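Ruawai Supper Club: how we're getting on
Feb 26, 2019

Hello Ileana and everyone at the Wendow fund,

You asked for a proper update before the next payment, so I've made a pot of tea and I'm going to try to get it all down in one go. Sorry if it wanders a bit, I'm writing it between batches of flatbread!

The cooking evenings first, as that's what most of your money has gone on. We've run 18 of the 26 we promised, and the other eight are booked in at the Bonard Road hall. We lost one in the snow but tacked it on to the following week, so nothing's been dropped. I did wonder whether people would drift off after the bread sessions (everybody loves bread) but the bean and lentil nights have been just as full, and the slow-cooked lamb shoulder night was so popular we had people eating on the stairs.

The recipes have changed quite a lot from the ones in my application. I'd planned far too many things that need an oven, and the hall has one oven, with a door that has to be wedged with a chair. So we've moved to pans on the hob: dumplings, flat noodles, pilaf, a really good onion and barley stew that costs next to nothing. I've also given up on the soufflé evening. I know I was very keen on it in September. I've made my peace.
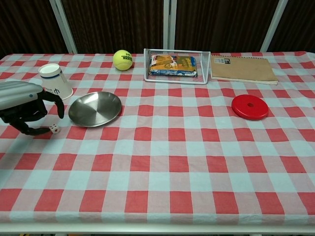

The red-and-white gingham, with a steel plate out.

Money next. The pans and knives came in under what I'd put down, and the food came in over, mostly butter and cheese. The two nearly cancel out. What's left over is £90, and I'd like your OK to spend it on a second big stockpot and some decent oven gloves. If you'd prefer it to go towards ingredients instead, just say and I'll do that. Receipts are all scanned and in the folder I shared with you, apart from one from the greengrocer that went through the wash. I've asked him for a copy.

The recipe booklet is the bit I'm behind on, so I'd better own up. You were expecting a full draft by now and I've got 7 recipes written up and tested. The trouble is that I cook by eye, and "enough flour" isn't much use to anybody at home! I'm now weighing everything as I go, which is slow and makes me grumpy, but the pilaf worked first time when my sister tried it from the page. Ulari, the printers, are happy to hold our slot until after Easter.

Something I'd do differently is the timing. Two hours is too short if we want to cook, eat and wash up, and the last half hour is a scramble. The hall will let us in thirty minutes earlier for the same rent, so we're starting that from next week.

Coming up we've got pickles, a fish night (smell permitting) and a family session for making filled pasta. Do come along to that one if you can, and bring an apron, it gets floury.

I'll send the next lot of recipes over as soon as they're typed up. Ring me if any of the figures look odd.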